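Groller's second language: how a parts maker rewrote its paperwork

When Groller bought the gearbox casing business at Farnville, it acquired two machining halls, a paint line and a documentation system that existed in three languages, none of them complete. Work instructions for the older lines were in German. The newer ones had been written in English by a contractor. Corrections, where they had been made, were mostly in Turkish, in pencil, on laminated sheets.

Ertuğrul Yüksel joined as head of production engineering the following March and was given the job of settling on one language for all technical documents. I spoke to him in his office over the paint line, and later by telephone to two of the people who worked on the change with him.

"The decision to use English took one meeting," he says. "The drawings were already in English, the customers' specifications were in English, and the change requests came back in English. What took the time was deciding what kind of English."

The plant supplies aluminium housings for light commercial vehicle gearboxes. Each housing passes through casting, rough machining, washing, finish machining, leak testing and inspection, and every stage has its own instruction, control plan and reaction plan. Yüksel's first count found 800 live documents. After duplicates and superseded versions had been removed, 280 were left.

He describes the duplicates as the more serious fault. "Two instructions for one operation, and both had a valid stamp. One gave a tightening torque for the dry bolt and the other for the oiled bolt. Neither said which it was. The operators knew, so the parts were good. An auditor would still have been right to stop the line."

The rewriting was led by Wing-sze Fu, who had previously written service manuals for Ekix, a maker of workshop lifts. She brought with her a controlled vocabulary, that is, a fixed list of permitted words, each with a single meaning. "Tighten" means to turn a fastener to a stated torque. "Close" is used for doors and valves. "Check" is not allowed on its own.

"Check is the worst word in a factory," Fu says. "Check the seal. Check it for what? Is it there, is it damaged, is it the right part number? Those are different actions and they take different lengths of time. We replaced it with look for, measure, or compare with, and the writer had to pick one."

The list was limited to 100 verbs. Fu says the number was chosen so that it would fit on one side of a sheet of A3 at a type size that could be read from a standing position. There was no linguistic basis for it. Several departments asked for more and were told to propose a verb for removal at the same time. Leak testing gave up "purge" in exchange for "vent". Tool setting is still asking for "dress".

Spoken language was left alone. Yüksel is firm on this point, having worked at a supplier where English was made compulsory on the shop floor and shift handovers went from ten minutes to four. "They were shorter since people stopped reporting things. You would come in at six and find a spindle running hot, and the night shift had noticed it, but describing it in English was hard work at the end of a shift. So the log said OK."

At Farnville the handover may be held in any language that both shift leaders share. The written log must be in English, but it is built from set phrases with blanks for values. A leader with very little English can complete it. Free text is permitted in a box at the bottom in any language, and is translated by the day office before noon.

Kuo-hua Lo, who runs the finish machining cells, was against the project for most of its first year. His objection was to the timing. The cells were being converted to a new housing for a customer he will refer to only as Ng, and the process was still changing from week to week.

"I had instructions being translated that were already wrong," Lo says. "The clamping order changed, then the coolant pressure changed, then we went back to the first clamping order. Every time, the document went to the language team and came back after I had moved on. I asked them to wait until the process was frozen. They said it would never be frozen, and they were correct about that, but it did not help me."

The arrangement finally adopted was a yellow sheet. While a process is under trial, the cell may use an instruction in any language, printed on yellow paper and signed by the cell engineer, and it expires after 2 shifts. It can be renewed. When it has been renewed five times, the language team is obliged to produce a permanent English version within a week, whether or not the cell considers it ready. Lo calls the rule crude and says he would keep it.

Results are difficult to separate from other changes made in the same period. The scrap rate in finish machining fell, but the cells also received new fixtures. Yüksel offers only one figure that he is prepared to attribute to the documents themselves, which is the time needed to bring an engineering change from customer notice to a released instruction. It stood at 19 working days before the change and now stands at six. Most of the saving comes from no longer sending text out for translation twice.

Training time for new starters has not improved. Fu expected that it would, and has gone back through the records to find out why. Her view is that starters were never learning from the documents in the first place. They learned by standing next to someone. The instruction was read once, signed, and used afterwards mainly by inspectors.

For that reason the current work is on what she calls hand steps: short motions that written instructions describe badly. Seating an O-ring in a groove without twisting it is one. The English text for that operation ran to eleven lines and was, according to Lo, "accurate and useless". It has been cut to three, with a photograph of a correctly seated ring and another of a twisted one. Photographs are also cheaper to maintain. A picture of a part does not need to be reissued when the wording changes, although it does need to be reissued when the part does, and the control of picture revisions is at present done by hand in a spreadsheet. Fu is not satisfied with it.

The German originals are being kept for the life of the older housings. Customers may call for service parts for fifteen years after the end of series production, and Yüksel does not want to find that a translation error has outlived everyone who could have spotted it. The files are held in a read-only archive with the pencil corrections scanned in.

I asked him whether he would use the same approach at another plant. He said he would begin with the duplicates, leave the vocabulary until the second year, and write the yellow sheet rule on the first day. He would also budget for an in-house translator from the start. Farnville had none for eight months, and the free-text boxes were being read by whichever engineer happened to know the language.

The next stage covers supplier documents, which arrive in whatever form the supplier prefers. Groller has no contractual right to impose its verb list on other firms. A version has been sent to the foundries that supply raw castings, with a covering letter describing it as guidance. Two have replied so far, one of them to ask for "dress".
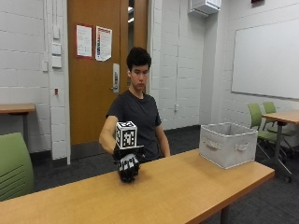
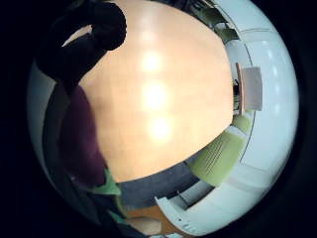 First picture: at the table, with a light-grey fabric bin to one side. Second picture: the wooden tabletop under the ceiling lights.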